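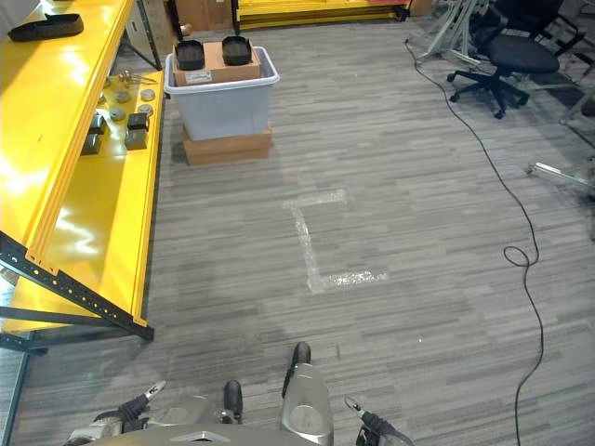

Jitach 88 Floor-Standing Bench Vise Pedestal

Item 566
Made by Deltinico. Sold through Illow Workshop Supply.

Overview

The Jitach 88 is a fixed-height steel pedestal for mounting a bench vise away from a wall or bench. It is meant for shops where long stock has to pass through the jaws on both sides, and where a vise bolted to a bench corner gets in the way of other work. The pedestal bolts to a concrete floor through four holes in the base plate. It can also be bolted to a steel floor skid, sold separately.

The column is square tube, welded to the base plate and to the top plate on all four sides. Four gussets tie the column to the base. The top plate is drilled with two bolt patterns and has a center hole for vises with a through-bolt swivel. Vises with a three-bolt base need the Tagle adapter plate.

The pedestal ships in one piece. No welding or assembly is needed, but the vise, the vise bolts and the floor anchors are not included.

Specifications

Height, floor to top plate: 88 cm
Column: square steel tube, 90 mm per side
Rated vertical load: 4000 N
Base plate: square, four anchor holes, slotted
Top plate: square, two four-bolt patterns plus center hole
Finish: gray powder coat
Vise swivel: depends on vise
Use: indoor only

The rated load is for a static load centered on the column. It does not apply to hammering, to pulling on a cheater bar, or to stock hanging unsupported from one side of the jaws. Use a roller stand under long stock.

Choosing the height

For filing and sawing, the top of the jaws should be close to elbow height. Add the height of the vise, measured from the bottom of its base to the top of the jaws, to the height of the pedestal. If the total is too high, a shorter vise is the better fix. Do not cut the column. If the total is too low, use the Tagle riser block between the top plate and the vise. Only one riser block may be used at a time.

For fine work such as deburring small parts, most people want the jaws higher than this. A second pedestal is usually less trouble than moving a riser in and out.

Installation

1. Mark the position of the pedestal. Open the vise fully and swing it through its range before marking, with a piece of the longest stock you plan to hold.
2. Check the floor with a straightedge. Shim under the base plate if it rocks. Do not pull a rocking plate down with the anchors -- this puts a bend in the plate and the column will lean.
3. Drill the anchor holes to the depth given by the anchor maker. Vacuum the dust out of each hole.
4. Set the anchors and tighten them in a cross pattern.
5. Place the vise on the top plate and fit all bolts loosely. Line up the fixed jaw, then tighten.
6. Check the anchor torque again after the first week of use.

Anchors must not be set in asphalt, in brick pavers or in a slab with radiant heating lines. A wood floor needs the steel skid, and the skid must be fastened through to the joists.

Care

Wipe the top plate when the vise is removed. Filings trapped under the vise base will keep it from seating flat. Touch up chips in the powder coat with any gray metal enamel. If a weld shows a crack, take the pedestal out of use. Field repair of the column welds voids the warranty.

Parts and accessories

Tagle adapter plate, three-bolt
Tagle riser block
Steel floor skid, with column bolts
Tool ring, clamps to column
Leveling shim pack

The tool ring holds files, a brush and a small hammer. It clamps below the top plate and should be placed so that the vise handle clears it through a full turn.

Fit notes

Vises with a base wider than the top plate can be mounted if all four bolts pass through the plate with full washers. Overhang on the handle side is fine. Overhang at the front makes the anvil area of some vises springy, and Deltinico does not recommend it.

The older Jitach pedestal used a round column. Its tool ring does not fit the 88, but its shim pack does. Anchor spacing is the same on both, so an old pedestal can be replaced using the same floor anchors if the threads are clean.

Shipping and returns

Ships on a pallet by freight. Inspect the top plate before signing -- a bent corner is the most common freight damage and has to be noted on the delivery slip. Unused pedestals may be returned in the original packing. Pedestals that have been anchored are not returnable.

Questions about bolt patterns: Mared Maddocks, product support.
Freight and pickup: Emerson Figueiredo, warehouse desk. No pickup on Sunday.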